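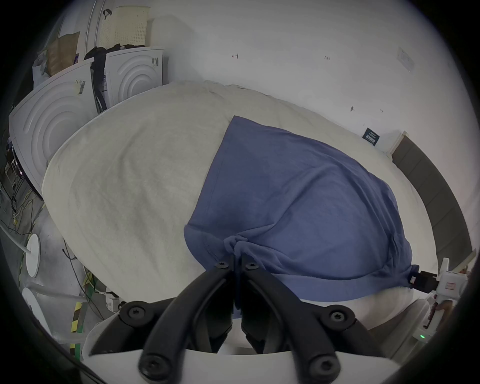
Aufbissschiene reinigen: was nötig ist und was man sich sparen kann

Wer nachts knirscht und eine Schiene trägt, bekommt früher oder später Reiniger angeboten. Tabs, Schaum, Ultraschallbecken, neuerdings auch eine Dose mit UV-Licht. Ich trage meine Schiene seit Jahren und habe das meiste davon gekauft. Überzeugt hat mich wenig.

Was Sie brauchen

Eine weiche Zahnbürste, die Sie nur für die Schiene benutzen
Flüssige Seife oder Spülmittel ohne Duftstoffe
Eine Dose mit Luftlöchern
Haushaltsessig, falls sich Kalk absetzt

Schritt 1: Direkt nach dem Herausnehmen abspülen

Lauwarmes Wasser reicht. Kein heißes, auch wenn in Foren steht, das sei hygienischer. Eine tiefgezogene Schiene kann sich verziehen, und dann zahlen Sie die nächste womöglich selbst. Meine erste hat einen Topf mit kochendem Wasser nicht überstanden.

Schritt 2: Bürsten, aber ohne Zahnpasta

Ein Tropfen Seife auf die Bürste, innen und außen sanft durchgehen, in den Vertiefungen der Backenzähne etwas länger. Viele Zahnpasten enthalten Schleifkörper, die den Kunststoff aufrauen. In den Kratzern setzt sich dann genau der Belag fest, den man loswerden wollte. Die Spezialbürste von Nikus hat bei mir nichts besser gemacht als eine aus der Drogerie.

Schritt 3: Trocknen lassen

Wasser abschütteln, Schiene offen hinlegen, erst danach in die Dose. Feucht eingeschlossen riecht sie am Abend. Manche Praxen raten allerdings bei bestimmten Materialien zur feuchten Lagerung, also einmal nachfragen.

Schritt 4: Kalk lösen

Weißliche, harte Ränder bekommen Sie mit der Bürste nicht weg. Essig eins zu eins mit Wasser mischen, Schiene 20 Minuten einlegen, bürsten, gründlich abspülen. Einmal in der Woche genügt mir. Bei Schienen mit Metallteilen würde ich das lassen.

Und die Tabs?

Die von Druswood habe ich eine Packung lang benutzt. Sie sprudeln, das Wasser wird blau, die Schiene schmeckt nach Minze. Sauberer als nach der Seife kam sie mir nicht vor. Tincuța Lazăr, die in einem Dentallabor arbeitet, hält Tabs für brauchbar, solange man die Einwirkzeit einhält und sie nicht die ganze Nacht wirken lässt. Das Bürsten ersetzen sie auch nach ihrer Meinung nicht.

Wann die Schiene in die Praxis gehört

Bei Rissen, scharfen Kanten, durchgebissenen Stellen oder wenn sie plötzlich drückt. Selbst feilen oder kleben bitte nicht. Zur Kontrolle nehme ich sie jedes Mal mit, frisch gebürstet.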